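House rules for the table-setting rig

I've had a few emails asking what rules we follow on the table tasks, so I'm putting them in one spot. They started as a page of notes taped to the side of the control PC. Danish Sial typed them up in October and I've been arguing with him about the wording ever since.

The first rule is one operator, one stop button. Whoever has the controls also has the button within reach of the other hand, and they don't pass it over to have a look at something. If a second person needs to get near the table, the arm goes to its park position first and the operator says so out loud. We used to nod at each other. Nodding is no good when one of you is looking at a screen.

Second, the layout gets written down before the run. We keep a sheet for each setting with the cloth, the crockery, the cutlery and where the food goes. If something moves during the run, it stays moved until the run is over. I know how tempting it is to lean in and straighten a fork. Hrvoje Shehu did it twice in one afternoon and we had to toss both recordings, because a hand turning up halfway through is no use for what we're doing.

Third, label failures as failures. Our log had 1,748 attempts in it when I last went through, and 438 of those were marked "other". That's far too many. Most turned out to be ordinary slips that someone didn't feel like sorting into a category at the end of a long day. We now have six codes and "other" needs a written sentence next to it. The sentence is enough of a nuisance that people pick a code. 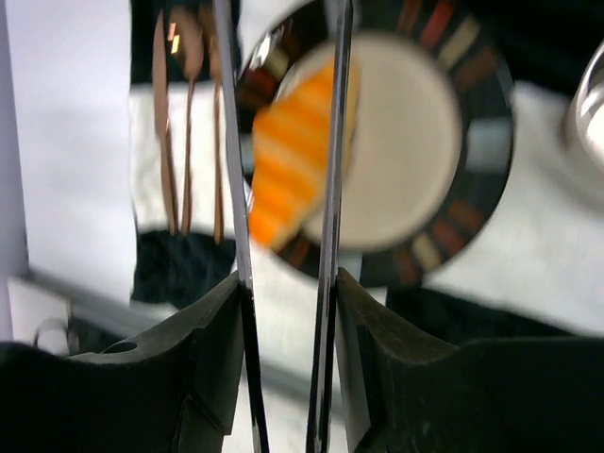
Fourth, shiny things get their own check. Glazed rims and polished metal throw highlights that shift as the wrist turns, and a setup that behaves on matte plastic can fall over on the good crockery. Before a session we do one slow pass over the table with the lights as they'll be for the day, blinds included. If the highlights have moved since the last session, we note it on the sheet. We don't try to fix the light to match an old recording.

Fifth, cloth counts as an obstacle. This one caused the most argument. Danish wanted it treated as part of the table, which is how the Grident planner has it by default. But cloth bunches up, and a fingertip that goes a few millimetres too low will drag everything on it sideways. We set the floor height from the top of the highest wrinkle and add a margin – it costs us some grasps on thin items like knife handles, and I'm fine with that.

Sixth, fingertips get wiped and looked at before the first run and after lunch. If there's any play in them, the gripper comes off and the session stops.

A note on speed. We cap the arm well below what it can do whenever anyone is in the room, and the cap is set in the controller so it can't be nudged from the operator screen. Visitors find it dull to watch.

None of this replaces a proper risk assessment. We have one, it gets reviewed every time the tooling changes, and it lives in the grey binder beside the door. The rules are for the day-to-day habits that a formal document doesn't reach.

Still to sort out is how long to keep the raw recordings. Hrvoje wants everything kept. I'd go with a year for the failures and longer for the rest, but we haven't settled it, and the drive is filling up in the meantime. If your lab has a retention rule that people stick to, leave a comment and tell me what it is.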